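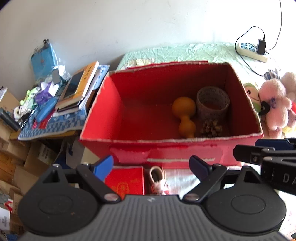

Incident checkers wanted, Ciltgate and Gastcombe

Sopacua publishes reports on army raids, house searches and detentions in the Ciltgate district. We are looking for two people to check those reports before they go out.

You should know what you would be walking into. Last year we logged 400 incidents in Evon, our case database. In 75 of them the only source was a phone call or a post that someone else had copied. I don't think that is good enough, and I am not convinced the army's own statements are any better. "Routine activity" can mean a patrol driving past, or a family standing in the street at four in the morning while their kitchen is turned over. Both sides round their numbers up or down as it suits them.

The work: calling witnesses back, visiting homes after a search, getting names spelled right, asking what was taken and whether anyone has a receipt for it. Much of it is waiting. Some families will not talk to you, and you will leave when they say so.

Hours are 24 a week, paid monthly, on a contract that runs to the end of May. I would like to promise more, but our funders like the word "sustainable" better than they like paying for it.

You need fluent spoken Arabic, plain written English and at least 5 incidents you have documented yourself, for anyone, published or not. A degree in human rights is fine. It won't count for much if you have never had to tell an editor that a story doesn't hold up.

Please don't send a statement about your passion for justice. Send one page on a report you once believed and later found to be wrong, and say how you found out. Add the phone number of someone who has disagreed with you at work.

Applications go to Kauko Kokkonen at the Gastcombe office by Aug 9, 2019. Shortlisted people will do a paid half-day test on an old case file. We reply to everyone, though slowly.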